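1/ OK the arm finally lives at the Dillcombe shop, down by the kitchen end. Took 2 of us and a lot of swearing to get it off the cart. I'm calling the build Curkura and I'm not taking questions.

2/ Goal for April: pick up a cloth, fold it in half, put it down. That's it. My first script just punched the table at 50% speed, so we're going slower now.

3/ Tonight's job is the grasp. I keep closing the fingers too high and getting nothing - so I'm lowering the approach a bit at a time and logging every try.

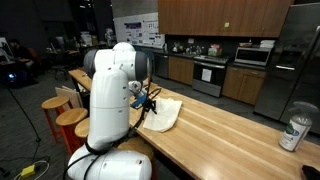
4/ Cables next! I want them clipped along the arm before I let it do any big swings. Anybody got a favorite clip that doesn't pop off?

5/ Plan after that is 100 grasps in a row with me keeping my hands in my pockets. Will post the log, good or bad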